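We use cookies to remember your settings. Accept | Manage

Reading time: 2 min

8/1/18. Povutton workshop, long bench

Bench clearance continued. Wrapping paper is still the main nuisance. The green sheets off the Drudach parcels come out crumpled, get left where they fall and end up under the next job. The ink rubs off on damp hands, so keep them away from the Magalhães samples.

Procedure as agreed with Zanele: loose paper goes in the clear tub, tub stays on the bench until full, then tipped into the recycling by the door. Do not flatten the sheets first. Flattening takes longer than it saves. Mugs to the back edge or off the bench.

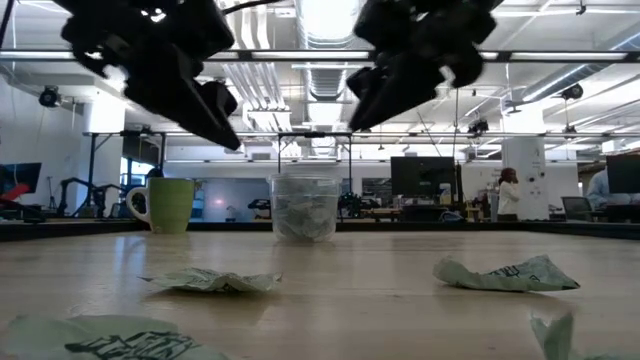 Long bench: tub part way through, four papers still out, green mug at the back.

Tub is the ribbed-rim one. The 200 g scale pan was tried in September and tipped over too easily. Printed sheets are treated the same as plain. Check for delivery notes before binning, as one went missing from the Gadstead order and had to be requested again.

To do: second tub for the far end. Wipe down with the mild cleaner, no solvent on the wood. Ask stores whether Drudach can pack with less paper.

Comments (2)

Gwion Mostyn: Spare tubs are on the shelf over the sink, lids in the drawer. Please leave the large one.

Zanele Kruger: Gadstead note now refiled. Stores will ask Drudach with the next order.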